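Playroom and Waiting Area Safety Checklist — Lundport Family Center
Inspected by Rutilio Pacheco, Sep 29, 2018

ENTRANCE AND FLOOR
Door closes without slamming — OK. Finger guard on the hinge side was replaced in August.
Floor mats flat, no curled corners — Two mats by the window are lifting. Tape is a short-term fix. Order new ones.
Exit path clear — OK after the stroller was moved. Please keep strollers in the hall.

FURNITURE
Bookcase anchored to wall — Left bracket loose. Tightened during the visit, check again next month.
Chairs steady — One of the small chairs from Cuevas rocks. Taken out of use.
Table edges smooth — OK.

ELECTRICAL AND HEAT
Outlet covers in place — 3 missing behind the couch. Fix before the room opens.
Radiator guard secure — OK. Screws checked by hand.
Lamp cords out of reach — Not OK. Cord on the reading lamp hangs down to seat height.

CLEANING SUPPLIES
Cabinet locked — Locked, but the key was on the hook next to it. Move the key to the front desk.
Rurex spray labeled and dated — OK.

TOYS
Small parts sorted out of the under-3 bin — 2 loose wheels found and thrown away.
Soft toys washed — Log is filled in through the 21st.
Battery doors screwed shut — Check every toy that has one. No open battery doors found.
Play kitchen pieces free of cracks and sharp edges — OK. Wipe handles and buttons along with the rest. 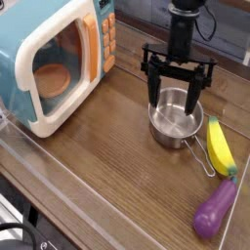

Toy microwave, blue with orange handle and turntable plate.

FIRST AID
Kit stocked — Low on small bandages. Cold pack is past its date.
Phone list posted — Old number for the Nelesis clinic is still on it. Reprint.

Next visit: after the outlet covers and lamp cord are done. Call the front desk, extension 156, when they are.

Filed under: Inspections, Children's Areas

Recent checklists
Outdoor Play Yard and Fence
Kitchen and Snack Counter
Stairs, Railings and Gates
Restrooms and Changing Station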